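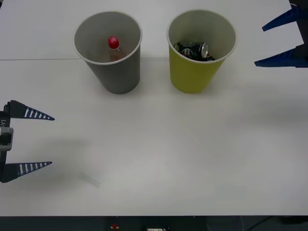
1/16
Gray for plastic bottles, yellow for cans. We've been using colored paper cups on the tables in the Hestley workroom since November and a few people asked me to write down how we do it. It's a small system and this thread is longer than it deserves.

2/16
Background first. Hestley is one big room with a small kitchen at the back. People rent table space by the half day, mostly for crafts, repairs and paperwork. Everyone brings a drink. At closing time there were bottles and cans on every table, and whoever had the keys walked them to the kitchen and sorted them over the sink. That was often me.

3/16
We had proper bins the whole time. They're in the kitchen, labeled, with lids. People at the far tables didn't walk back there for one can. They left it next to their stuff and meant to take it later, and then they packed up their things and went home. I do the same at my own desk.

4/16
First try was a cardboard tray on each table. The trays took up a lot of room and got used as general trays. I found thread, pens, a sandwich crust and a set of hex keys in one of them. The hex keys are still in the kitchen drawer if you're missing some. Second drawer down, next to the tape.

5/16
Then I got paper cups. Tapered, white rolled rim, plain color on the outside and pale on the inside. The supplier is Zullard. I picked their gray and their yellow. The yellow is more of an olive once you see it under our lights. On the web page it looked like mustard. I was going to send them back and then got used to it.

6/16
Each table gets a pair, one gray and one yellow, side by side with a little gap between them. I put the gap there so you can pick one up without knocking over the other. They go toward the back of the table, away from where people work. If somebody wants them moved, they move them.

7/16
Bottles stand up in the gray cup, cap on. With the small ones you look down and see the cap first, like the red one in the picture, so from above you can tell what's in there. Cap on is what Bilgin asks for. They do our pickup. If your hauler wants caps off, go with that, the rules are different all over the place.

8/16
Cans go in the yellow cup any way they fit. The black can in the picture is lying on its side across the bottom and that's fine. Please don't crush them. I know some of you like to. Bilgin takes them whole and a crushed can has sharp edges when you're reaching into a cup for it.

9/16
Drain them before they go in. It's a paper cup. It'll put up with a few drops but it won't put up with the last third of a cola sitting in it all afternoon. I had one go soft at the base on a table with somebody's quilt pieces on it. The quilt was fine. The instruction sheet for the quilt was not. If you can't finish a drink, pour it out in the kitchen and bring the bottle back, or just use the bins while you're in there.

10/16
End of the day routine, for anyone who has the keys:
Start at the door and work toward the kitchen.
Carry the cups, don't carry the bottles.
Gray gets tipped into the bottle bin, yellow into the can bin.
Look inside each cup. Sticky ones go in the trash, the others stack up by color on the shelf over the microwave.
Wipe the table where the cups were standing.
It takes me 13 minutes on a normal day. The old way was closer to half an hour, and my sleeves stayed wet all the way home.

11/16
A cup lasts longer than I expected. If people drain things properly I get 4 days out of one before the rim starts to look chewed. I don't wash them. I tried rinsing a batch and leaving them upside down on a towel, and they dried with a wobble in the base. A cup with a wobble will tip over as soon as you stand a bottle in it.

12/16
Things that don't go in either cup:
Glass. Take it to the kitchen, there's a crate under the counter.
Coffee cups from outside.
Tea bags.
Batteries. Please. There's a jar by the door for those and it has BATTERIES written on it in letters as tall as I could make them.
Big bottles. They stand in a small cup for a second or two and then the whole thing goes over. Straight to the kitchen bin with those.

13/16
Color question. I was asked why I didn't write BOTTLES and CANS on the cups. I did, on the first batch. Marker on paper, both cups. It rubbed off on people's hands and it meant relabeling every time I swapped one out. Now there's one sheet taped up by the kitchen door with a gray square and a yellow square on it, and that's done the job. New people look at what's already in the cup and copy it. For that reason I like to leave something in each cup on the front table, so whoever comes in first has one to go by.

14/16
One thing I should have thought of sooner. Gray and olive yellow look different enough to most people, but a regular told me that under the lamp at the corner table they were both just "dull" to her. So the order is fixed now. Bottles on the left, cans on the right, as seen from the chair. If you set up a table, please set it up that way round. I went through the whole room last week and found two pairs swapped, and I'm fairly sure I swapped one of them myself.

15/16
The workroom in Prarnville is trying it too. Their tables are narrower than ours so they've put the pairs on the windowsill. They also went with different colors, blue and white I think. If you use both rooms you'll have to check, sorry. We talked about matching and they had already bought a case. They tell me cans are going well and bottles less so, as a lot of their people bring the tall ones.

Cost, since that was the other question. A sleeve of cups from Zullard was $4 when I bought ours and we go through them slowly. I'm still on the first order of gray. Yellow ran out first, so there must be more can drinkers in here than I thought, or they're worse at draining.

16/16
What I'd still like to fix:
The tables by the front window get sun in the afternoon and the cups there fade. The gray doesn't show it much. The yellow does.
We need a spot for lids and straws. At the moment they end up in the gray cup under the bottle and I have to fish them out.
The stack over the microwave falls over if you put more than 15 on it. Make two stacks.

If you have a room like this and do it some other way, post it under here. I'd especially like to hear from anyone who found a cup with a flatter base. Same color range if possible, I've only just got everybody used to gray and yellow.

Adding one more as it came up in the replies already. Yes, you can still walk your own can to the kitchen. The bins haven't moved and they're emptied the same as before. The cups are there for when you're in the middle of something and don't want to get up. If your table doesn't have a pair when you sit down, take one of each color from the shelf and leave them there when you go.

And for the person asking about the bottle return money: it goes into the tin for dish soap and paper towels, same as it always has. The tin is on top of the fridge. We're on the lemon soap again because the other one left streaks on the white tables.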